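Why Did the Robot Drop the Bun?

A robot hand does not know what a bun is. It follows numbers. One number tells the fingers how far to close, and another tells them how hard to press. If either number is wrong, the hand makes a mistake.

At the Hurnine workshop, a robot was learning to put soft buns on a plate. On Tuesday it dropped 4 of them. Tamara Dinu, an engineer, looked for the fault — the thing that was not working as it should.

A camera near the hand gives a close view. A camera higher up shows more of the table.

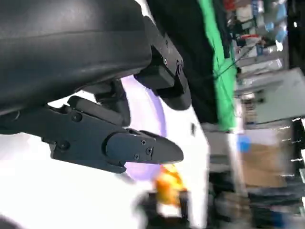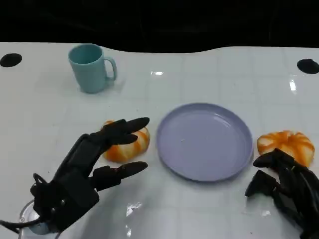
Tamara began with the robot's log, a list of everything the robot is told to do and everything its sensors measure. The log had 2278 lines. The fingers had been told to close to 100 percent. They stopped at 87, and the robot reported that it was holding the bun firmly. It was not. A worn part in one finger joint had jammed.

A jammed finger is also a safety problem. It can come free suddenly and pinch a person. Before anyone touches a faulty robot, an adult who is trained to repair it must:

Press the emergency stop.
Switch off the power.
Wait until all the parts are still.

Tamara replaced the worn part. She also added a rule to the program: if a finger stops early, the robot must stop and call for help.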